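Práctica 4. Recoger un paño con dos brazos: preparación de la mesa, aproximación y registro de episodios

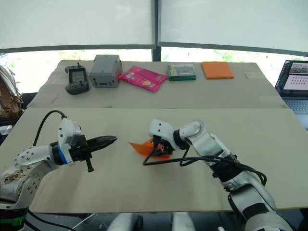

Puesto de dos brazos, con la pinza derecha sobre el paño naranja.

Guía del taller de manipulación, grupo Varport. Texto de Trinidad Pereyra, revisado por Tegan Doolan.

Objetivo

Al terminar la práctica, cada pareja debe entregar un conjunto de episodios teleoperados en los que un brazo sujeta un paño por una zona arrugada, lo levanta de la mesa y lo deposita en la zona de destino, mientras el otro espera en posición segura o interviene para estirar una esquina. La práctica 5 utiliza estos datos para entrenar una política por imitación. Un registro defectuoso en esta fase no se corrige después.

Requisitos previos

Haber completado la práctica 3 (objetos rígidos) y tener firmada la hoja de parada de emergencia. Se necesita el puesto de dos brazos, el portátil de control con la sesión del grupo abierta y un paño de algodón sin costuras gruesas. Los paños de microfibra se enganchan en las puntas de la pinza y no se admiten.

1. Preparación de la mesa

Retire de la superficie de trabajo todo lo que no intervenga en la tarea. Los objetos de otras prácticas se colocan en la mesa posterior, separados entre sí y fuera del alcance de los brazos. No los cambie de sitio durante una misma tanda: entran en el campo de la cámara de cabeza y forman parte del fondo que verá el modelo.

Compruebe el recorrido de los cables con los brazos sin tensión. Deben formar una curva amplia a la altura de la muñeca. Mueva a mano cada muñeca de un tope al otro y observe si el cable tira del conector o se apoya en la pinza. Si ocurre, suelte la brida más cercana, dé holgura y vuelva a fijarla.

Limpie la superficie con un trapo seco. No use alcohol sobre el tablero.

2. Arranque y posición de reposo

Encienda primero el controlador y después el portátil. Abra Tusatov, cargue el perfil «tela_bimanual» y espere a que los dos brazos aparezcan como disponibles. Ejecute la orden de reposo con las manos fuera de la mesa.

La posición de reposo del perfil deja las pinzas cerradas y por encima del tablero. Si un brazo se detiene antes de alcanzarla, no repita la orden. Anote el código de error, pulse la parada y avise al responsable de turno.

3. Parámetros de la pinza

Para esta práctica se emplean los valores siguientes:

Apertura inicial: 84 mm
Fuerza de cierre: 6 N
Frecuencia de registro: 100 Hz
Velocidad máxima de la muñeca: la del perfil, sin modificar

Con más fuerza el paño no se sujeta mejor y las puntas se desgastan. Si la tela resbala, el problema suele estar en la cantidad de material recogido. Abra, baje un poco más y cierre de nuevo.

4. Colocación inicial del paño

Deje caer el paño desde una altura de un palmo sobre la zona marcada en la ficha del puesto. No lo alise. La variación de los pliegues entre episodios es necesaria para que la política no aprenda una única forma. En cambio, el paño debe quedar entero dentro de la zona; si una punta sobresale, recójalo y repita la caída.

5. Aproximación y agarre

Baje la pinza en vertical, con los dedos abiertos, hacia el pliegue más alto. Reduzca la velocidad en el último tramo. El contacto con el tablero ha de ser leve: un aumento brusco en la lectura de par de la muñeca indica que se está apoyando el peso del brazo.

Con los dedos a ambos lados del pliegue, cierre y espere a que la lectura de fuerza se estabilice. Levante entonces un par de centímetros y deténgase. Si la tela sigue sujeta, continúe. Si se suelta, vuelva a bajar dentro del mismo episodio. Los reintentos son válidos y conviene que haya alguno en cada tanda.

Durante el agarre, el segundo brazo permanece quieto y con la pinza cerrada. El error más frecuente de los grupos anteriores fue acercarlo demasiado pronto. Las dos muñecas pueden tocarse antes de que el perfil detecte la colisión, sobre todo cuando trabajan cerca del centro de la mesa.

6. Intervención del segundo brazo

Solo en la variante B. Cuando el primer brazo tenga el paño en alto, acerque el segundo desde su lado, por debajo de la altura de la otra muñeca. Tome la esquina que cuelga más cerca. Separe las pinzas despacio hasta que el borde superior quede tenso y baje las dos a la vez.

El operador de cada brazo debe anunciar en voz alta el cierre y la apertura. Parece superfluo con dos personas, pero la variante B de Mansilla se perdió casi completa por aperturas no coordinadas.

7. Depósito y cierre del episodio

Lleve el paño a la zona de destino, apóyelo y abra la pinza hasta la apertura inicial. Suba en vertical antes de desplazarse lateralmente; de lo contrario, la tela acompaña al dedo. Vuelva a reposo y pulse «Fin».

Marque el resultado en ese momento:

OK: paño completo en destino, sin ayuda manual.
PARCIAL: parte del paño fuera de destino.
NULO: parada, contacto entre brazos o mano de una persona sobre la mesa.

Los episodios nulos no se borran. Se excluyen al exportar.

8. Número de episodios y exportación

Cada pareja entrega 200 episodios válidos, repartidos a partes iguales entre las variantes A y B. Cambie de operador a mitad de cada variante. No es necesario hacerlos todos en una sesión; si se interrumpe la tanda, fotografíe la mesa posterior para reproducir la misma disposición.

Exporte con la opción «por episodio» y copie la carpeta al servidor Grenness, en el directorio de su pareja. Abra tres episodios al azar y verifique que la imagen y las posiciones articulares coinciden en el tiempo. Un desfase apreciable entre el cierre de la pinza y la curva correspondiente obliga a repetir la sincronización y a descartar lo grabado desde el último arranque.

Problemas habituales

La pinza cierra pero la lectura queda en cero. El sensor no se ha inicializado. Vuelva a reposo y reinicie solo el módulo de pinza.

La imagen de muñeca se congela. Revise el conector del módulo antes de reiniciar Tusatov.

El paño se desplaza al bajar. La aproximación no es vertical. Corrija la orientación de la muñeca desde una altura segura, nunca en contacto con la tela.

Entrega

La carpeta exportada y una hoja con las incidencias, antes del domingo. Las dudas sobre el perfil se envían a Trinidad Pereyra; las reservas del puesto las gestiona Tegan Doolan.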